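Evby Touring Exhibit Panel Kit – Museum and Culture Office Set

Portable wall panels for traveling exhibits, library lobbies, town culture nights, visitor centers. Sold by Gillulbridge Display Supply.

In stock. Ships from the Prirnau warehouse, orders in by noon Friday go out same day.

What you get
Six double-sided panels
Seven upright poles with screw-in feet
Hook strips, 12 per panel
Two padded carry bags, one with wheels
Hex key (there's a spare taped inside the bag flap)

Size and weight
Panel height: 59 inches
Full run, all panels in a straight line: 126 inches
Whole kit, bagged: 93 lb. Get a second person for stairs.

Panel faces are a short-nap gray fabric. Takes hook tape, T-pins and map pins. Do not use spray glue, it wont come out and we can't take the panel back.

Setup
Poles first, feet finger tight. Slide panels down the channels from the top, then tighten everything. Straight line, zigzag or a closed hexagon all work. Straight line needs the long feet turned out or it will lean. On carpet go a half turn more on each foot.

Takes two people 25 minutes the first time. Less after that.

Who buys it
Mostly county and state culture offices, small museums, heritage festivals. The Paiva regional arts office has had two sets out on its school circuit since June and ordered a third. We've sold around 1000 panels in this line, counting the older blue ones.

Does it fit the old Evby poles? Yes if yours have the square channel. Round channel poles no – you need the adapter strip, sold seperately.

Options
Header board, blank or printed
Clip-on LED light, one per panel, plug-in only
Brochure pocket, letter size, clear
Replacement hook strips, pack of 12
Extra foot, left or right, tell us which

Printed headers: send a PDF, fonts outlined. Proof comes back in two working days. No changes after you sign off on the proof.

Rental
By the week or by the month. Deposit is the price of one panel. Bags must come back zipped with all seven poles in them, missing poles are billed at list. Rental sets are the same as new ones but expect pin marks.

Care
Lint roller, then a damp cloth. No bleach. Keep the bags off wet floors, the bottoms are padded but not waterproof.

Warranty
Two years on poles and feet, one year on fabric. Fading in direct sun is not covered. Neither is glue (see above).

Bulk and government orders
Purchase orders OK. Ask for Ashton Cosgrove at the order desk, mornings are best. Quotes good for 30 days – have your ship-to zip code ready.

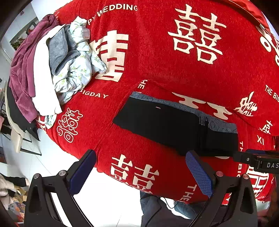 Red bedspread with double-happiness characters, clothes on top.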